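Betreff: Re: [wg-liste] Obst auf Tabletts statt in Schüsseln?
Datum: 04.08.2022

Hallo in die Runde,

am Eltine-Hof wurde geschrieben:

> Wir haben jetzt komplett auf flache Tabletts umgestellt.
> Seitdem hält unser Obst doppelt so lange, es drückt nichts
> mehr und jeder sieht, was da ist. Kann ich nur empfehlen!
> Gibt es bei Trovari, 9 Euro das Stück, ab 4 Stück billiger.

Doppelt so lange, im Vergleich wozu? Im Hochsommer wird bei uns in der Schüssel auch nichts alt, weil es vorher gegessen wird. Ich habe nach der letzten Runde zum Thema (Oktober, Brerier-Kisten, 30 Euro, stehen seither im Keller) wenig Lust, wieder etwas anzuschaffen, bloß weil es bei einem Haushalt angeblich gut läuft.

Dass nebeneinander besser ist als übereinander, glaube ich gern. Dafür reicht aber auch ein Backblech. Und der Platz? Auf unserer Arbeitsfläche steht so ein Ding immer im Weg, dann wandert es eben auf den Stuhl oder aufs Bett. Folie drunter, sonst hat man die Flecken im Bezug. Rotes und orangefarbenes Obst kommt zusammen aufs Tablett, das Blattgemüse in eine eigene Metallschale daneben.

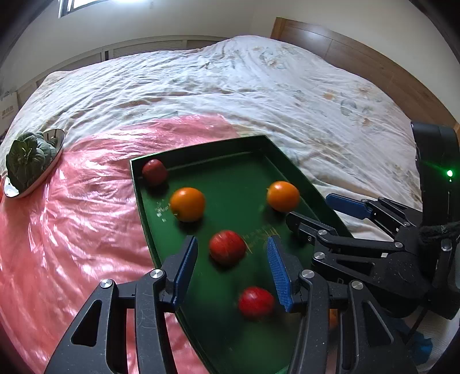 Muss man das Obst vor dem Einräumen waschen?
Besser erst kurz vor dem Essen, denn feuchte Schalen schimmeln schneller.

Wer trotzdem bestellen will: Die Sammelbestellung über Gbeho läuft ohne mich. Falls jemand mal zwei Wochen lang beides nebeneinander ausprobiert, Schüssel und Tablett, gleiches Obst, gleicher Raum, lese ich das Ergebnis gern.

Grüße aus der 16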